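3.2 Laying out the garments

The Nekthorpe set holds 58 garments, all short-sleeved tops in everyday cotton or cotton blends. Each was spread on a plain white surface with the neckline towards the folder, so that any print reads upside down from the neckline side (Figure 2). Small creases were left in place – we wanted the starting state people meet at home.

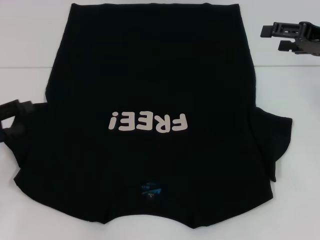

Figure 2. Black T-shirt with "FREE!" print, laid out before folding.

3.3 Folding methods

Two methods were compared. In the Laltow fold the sleeves are turned in first and the hem is then brought up to the neckline. In the Vatitz fold the shirt is halved lengthways and folded in three.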